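Flotura Auto Basics
Unit 4 handout: Tires, from the sidewall in

Bring: a pen, your owner's manual, and the course reader open to page 46.

Welcome back! Last unit was fluids, and this one is my favorite, because a tire will tell you so much about a car once you learn to read it. Four patches of rubber, each not much bigger than your hand, do all the stopping, steering and going. I love that.

4.1 Reading the sidewall

Take a common size, 205/55R16. The 205 is the width in millimeters. The 55 is the height of the sidewall as a percentage of that width, R means radial, and 16 is the wheel diameter in inches (yes, millimeters and inches in the same code, and you get used to it). After that comes the load index and a speed letter. Match or beat both when you buy replacements.

Look for the date code as well. It's the last four digits of the string that starts with DOT: two for the week, two for the year. A code ending in 1422 was made in the fourteenth week of 2022. Tires age even when they're parked, so check this on anything sold to you as "like new."

The treadwear grade is a comparison number. A tire graded 300 should, on the test course, last three times as long as one graded 100. Your own roads and your own right foot will change that a lot!

4.2 Pressure

Use the number on the sticker inside the driver's door. The number molded into the tire is a maximum for the tire, and people mix these up constantly. Our practice car has Pakmont tires marked for a higher pressure than the door sticker asks for, so we'll go out and compare the two.

Check cold, meaning the car has sat for three hours or more. Pressure drops about 1 psi for every 10 degrees Fahrenheit the air cools, so a tire set on a warm afternoon will read low on the first frosty morning in November. If you see 40 psi on a car whose sticker says 33, let some out, a short press at a time, and measure again.
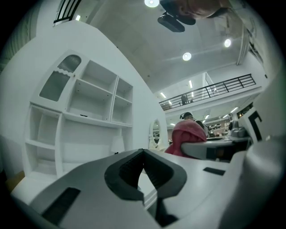 4.3 Storing the off-season set

Winter tires come off in spring and then they need somewhere to live. Clean them, let them dry fully, and mark each one with its position (LF, RF, LR, RR) in chalk on the inside. Bag them, keep them out of the sun, and keep them well away from electric motors that give off ozone. Tires on rims can be stacked flat, and bare tires do better standing up. The small gear deserves its own spot too - a shelf unit with open cubbies in mixed sizes, like the white one shown, is great for this. Put the torque wrench and jack pad in a large cubby, then the gauge and valve caps in the little stacked ones at the end. Label everything. You'll be so glad in the fall.

4.4 Tread depth and wear patterns

The legal minimum in most states is 2/32 inch, and wet grip falls off well before that. I start shopping at 4/32. Measure in three places across the tread, then match what you find:

Worn in the center: too much air.
Worn on both shoulders: too little air.
Worn on one edge only: alignment, most often.
Scalloped dips around the tire: worn shocks, or a balance problem.
Feathered blocks (smooth one way, sharp the other): toe setting is off.

Run your palm across lightly and slowly, and stop if you feel any cord or wire. That tire is done.

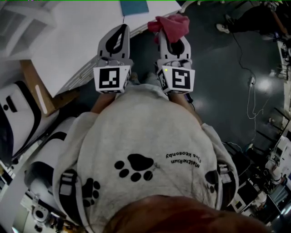
Fig. 2. Paw-print sweatshirt and backpack straps, from above.

4.5 Lug nuts

Start every nut by hand. Snug them in a star pattern with the wheel just off the ground, lower the car, then finish with the torque wrench. The practice car takes 82 foot-pounds. Yours may not, so look it up and write it here: ________

No oil on the threads unless your manual calls for it, as it throws off the reading. Recheck after 50 miles of driving.

For next time

1. Write down the full size code and DOT date for all four of your tires, plus the spare. Spares can be a real surprise!
2. Measure tread at three points on each tire and fill in the chart in the reader.
3. Compare your cold pressures with the door sticker.
4. Read the section on rotation patterns. Front-wheel drive folks, pay special attention to the forward cross.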